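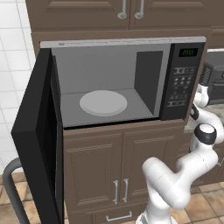 Peninah Lema wrote to me that the Felura card binder is too expensive, and that any folder from the office store will do the same job for a child's collection. I thought the same before I bought one. After 2 months with it I have changed my mind, but not completely.

The Felura is a binder for trading cards with side-loading pockets and a zipper on three sides. My version holds 840 cards, counted with one card in each pocket. My son and I moved the whole Magesa collection into it during March, including the foil cards that he does not let me touch.

What I like most is the pocket. The opening looks to the spine of the binder, so the cards do not slide out when he carries it upside down, and he does this every day. The plastic is clear and a little soft. In our old folder the foil cards became stuck to the sheet, and one of them lost a piece of its surface. I checked the new pages again last evening and found nothing like this.

The zipper is less good. It goes well on the long side, but at the corners it needs two hands, and my son is 6 years old. He asks me for help each time. Also the smell of the cover was strong in the first week. I left it open on the balcony – this helped.

A word about sleeves. Cards in thin sleeves go in easily. With the thick Perkidier sleeves you have to push, and the corner of the sleeve can bend. If your child plays with the cards and does not only collect them, I would test one page before you move everything.

The binder does not lie flat when it is full. With over 200 cards near the front and empty pages behind, it also leans to one side on the shelf.

Janelle Espiritu asked under my last review if the pages can be taken out. No, they are fixed. For that you need the ring model from Gilutgate, but I have not tried it and I cannot say how the rings treat the cards.

I give the Felura four stars of five. The missing star is for the zipper.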